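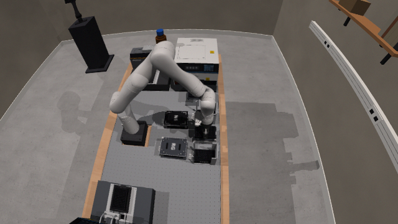 Does a robot in the lab mean fewer people in the lab? At Gelent, the headcount has stayed the same, but the jobs have changed.

Stepan Tkachuk used to spend most of his shift moving well plates by hand from one instrument to the next. Now an arm does the carrying, and he plans the runs and checks the results. Before anything runs on the real bench, he builds it in simulation with a program called Stidisum.

"I find the collisions on the screen," he says. "It's a lot cheaper there."

The lab handled more than 1,000 plates last month under the new setup. Two technicians moved from plate handling to data review. Both were given training time, though Tkachuk says it was too short.

We use cookies to improve your experience. By continuing to browse, you agree to our cookie policy. Accept 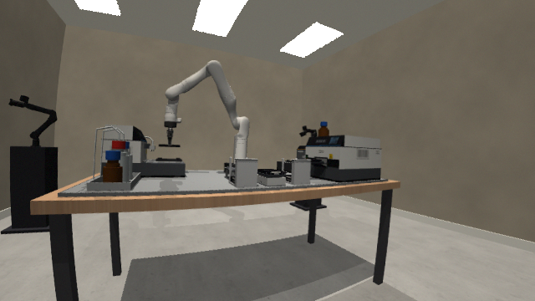
The simulated bench, with the white arm's gripper over a plate.

Not everyone likes the change. Some staff miss the walking and the talk that went with it – a run used to mean two people at the bench. Sore wrists are a less common complaint now. Night work is still being argued over, as a stalled run needs a person to come in and clear it.

Tkachuk keeps a list of the stops and what caused them. Most entries are plates set down slightly off. He goes through it with the technicians in April, when the next schedule is drawn up.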